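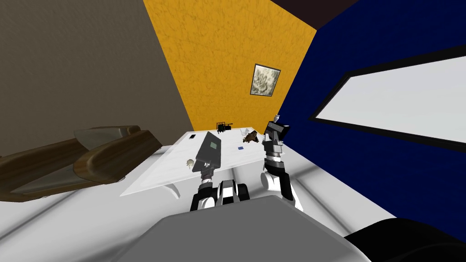
Mustard and navy walls, with a small framed picture on the yellow one.

Painting your rooms: the questions I get most

I'm Ilham and I've been answering paint questions on this site since January. These are the ones that keep landing in my inbox!

Do I really have to wash the walls first?
Yes, sorry. Sugar soap, a sponge, then a rinse with clean water. Kitchens need it twice (mine did, and I barely fry anything).

Can two strong colours go in one room?
I love it when people try. Pick two that are both a bit muddy or both quite clean, and paint big test patches on lining paper so you can move them about. Look at them in the evening with the lamps on before you buy the big tins.

How do I get a sharp line in the corner?
Paint the first colour slightly round the corner and let it dry overnight. Tape over it, then run a thin coat of that same first colour along the tape edge. It seals the gap, and the second colour can't creep under. Pull the tape while the last coat is still a little soft.

Roller or brush?
Both. Brush the edges, then roll while they're still wet or you'll get a border like a picture frame round the whole wall. Ask me how I know.

My old wall is bumpy. Should I skim it?
Only if it bugs you. I left my hallway in Sistbridge as it was and went for dead flat matt, and I've stopped noticing.

What do I do with leftovers?
Decant them into a jam jar, write the room and the shade on the lid, and keep it somewhere that doesn't freeze.

Ilham Zerouali
Last updated October 18, 2025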